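Visit notes: Cleterside lab day, the arm that wouldn't let go

Went up in September, got there late, parking awful. Notes typed on the train so excuse the mess.

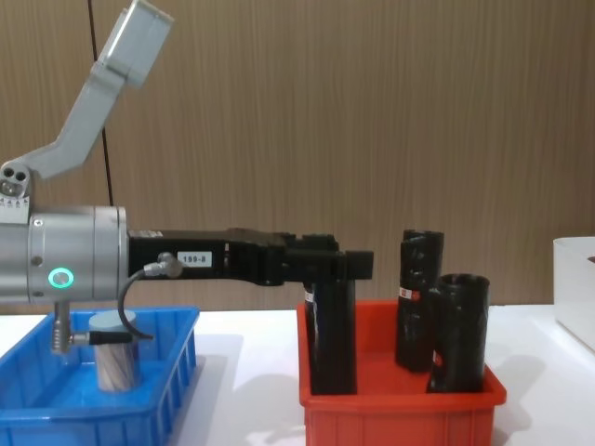

What happens to a gripper when somebody hits the emergency stop?
It depends how it was set up. The arm brakes and holds. The gripper may keep its squeeze, or lose power and drop the part, and you need to know which before you put a hand near it.

That was most of the morning, really. Muireann Brophy ran the tour and was very open about the fault they had at Wulta over the summer. Job was moving black tubes between bins. Arm tripped a protective stop halfway through a lift, jaws stayed shut. Operator reached in to pull the tube free. Meanwhile someone else cleared the stop from the pendant. Two people, 2 ideas of what was going on. Pinched finger, bruise, no break. Lucky.

Cause took them 17 days to pin down. Gripper cable. Loop was too tight, connector worked lose when the wrist turned, so the signal came and went. Green ring on the wrist looked fine the whole time. Muireann's point: a light tells you about the arm and says nothing about the tool on the end.

What they changed: longer cable loop, plug checked at start of shift, restart only by the person who made the stop. Also around 60 seconds' wait before anyone goes in. Tadhg Hegarty thought the wait was silly and said so. Bit of a row, good row.

Asked about tubes with worn rims, do they slip more. Didn't get a proper anwser, Muireann will check.

Lunch was sandwiches. Missed the Pitia talk, Siobhán Ó Conaill has the slides if anybody wants them.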